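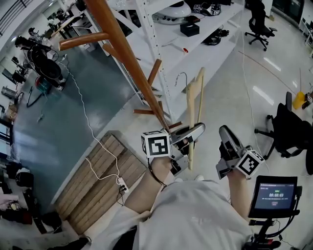 ## Unit 4. Setting up and looking after the hand-held gripper station

Handout for the workshop course, Plenley site. Friday, August 27, 2021. Please bring it with you to the practice hours, because we will write on it.

### 4.1 What belongs to the station

In this unit we treat one station only, the one we call Flornel. It consists of the two hand-held grippers, the marker cubes which are fixed on them, the small monitor on its pole, and the power and data cables. The task used for practice is the coat rack task: the operator holds a wooden stick in the jaws of one gripper and works next to the tall rack with its pegs. The left and the right gripper are not exchangeable. Each has its own calibration file, and if you take them in the wrong hands the recorded positions will be mirrored in a very confusing way.

### 4.2 Before you switch on

1. Walk one time through the working area and look at the floor. Cables that cross the floor are permitted at this station, but you must know where they are before you hold something in both hands.
2. Check that the power strip is lying flat and that every plug is pushed in completely.
3. Move the chairs with wheels out of your reach. Stretch both arms to the front and turn slowly. If you touch something, the area is too small.
4. Wipe the marker cubes with the dry cloth from the Plundik box. Do not use alcohol. It makes the black print gray after some weeks, and then the tracking becomes weak.
5. Try with two fingers if a cube can be turned on its mount. It must not move at all. A cube with play is the most frequent fault in this unit, see 4.5.

### 4.3 Starting and zero position

Switch on the monitor first and the grippers after it. Wait until the green text has stopped scrolling. Hold both grippers in front of the chest, jaws closed, cubes visible to the tracking, and press the zero button in the software. Stay still for seven seconds. Many students lower their arms too early - then the zero must be done again.

After this, open and close each gripper slowly, 30 times in total for the pair. Listen during this. A dry sound, like sand, means that the jaw guide needs cleaning (4.4).

The timer on the monitor starts when recording starts. Read it once at the beginning of each take, to be sure that it is running. A take with a stopped timer cannot be used, even if the movement was good.

### 4.4 Regular care

| Part | Work | When |
|---|---|---|
| Jaws | Remove wood dust with a soft brush | After every session |
| Jaw guide | Clean, one drop of light oil | Every 84 takes |
| Cube mount | Tighten by hand, then a quarter turn with the key | Each Monday |
| Cables at the wrist | Look for sharp bends and bare places | Before every session |
| Calibration | Full procedure with the Lại plate | After each repair |

The wood dust comes from the sticks. When the surface of a stick has become rough, take a new one. Please do not sand the old stick at the station.

The last full calibration of Flornel was in March. The values are on the sheet inside the cabinet door, and the opening value of the left gripper was 163. Compare your value with it. A difference of one or two is normal.

### 4.5 Faults and what to do

**The position jumps on the screen.** Usually the cube is loose or partly covered. Stop the take, check the mount, and keep your sleeve and your other arm away from the cube. If the mount screw turns without end, the thread is worn and the mount must be changed.

**The gripper closes, but the stick slips.** Clean the inner side of the jaws. If it slips still, the pads are old. Change both pads of the gripper at the same time, never only one.

**The hand is recorded with delay.** Look at the plug first and at the software second. Last year we lost roughly half a day with the settings when it was a plug.

**Changing a cube mount:**

- Switch off the gripper and lay it on a table.
- Mark with a pencil which side of the cube shows to the jaws.
- Open the two screws and take away the old mount.
- Put the new mount in place and turn the screws in alternately.
- Put the cube back according to your pencil mark.
- Do the full calibration and write the new values on the sheet.

### 4.6 For next time

Read 4.3 and 4.4 again. Write down from memory the order of switching on, and the order of switching off that you would choose. We will compare the answers at the station. Questions about the calibration plate belong to Unit 5.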